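Tote pan

A tote pan is an open-topped container of pressed or folded sheet metal, used to hold and move small parts, offcuts and mixed goods in workshops, stores and sorting rooms. The term covers both straight-sided and tapered forms. Tapered pans nest when empty and take up less storage space, while straight-sided pans use more of the available shelf volume.

Construction

Most pans are made from mild steel between one and 2 mm thick. The blank is cut, folded along four lines and spot-welded at the corners, or drawn in a single press stroke. The rim is usually rolled or hemmed to stiffen the walls and remove the sharp edge. Common lengths are 600 mm and 850 mm. Galvanised and painted finishes are both usual – paint is cheaper but wears through first on the floor and on the inner faces of the walls, where goods slide.

Load rating

Rated loads depend on gauge, rim section and handle type. The Blackwood pattern, a deep pan with sloped walls, is rated for up to 2000 newtons evenly spread. Point loads are not covered by the rating and can dish the floor.

Wear and maintenance

Edin Kovačević divided wear in coated pans into scuffing, flaking and bare-metal exposure, a grouping later adopted in the Plemau storage manual. Scuffing alone does not call for repair. Flaked coating is brushed back to a firm edge and recoated. Rafferty Mercado proposed a replaceable rubber liner, sold under the name Gellus, which reduces noise but holds grit and must be lifted out for cleaning.

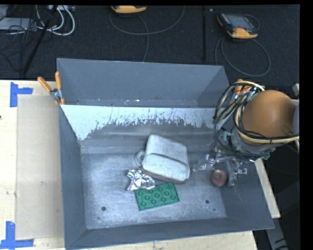
Pans with cracked corner welds are withdrawn from use.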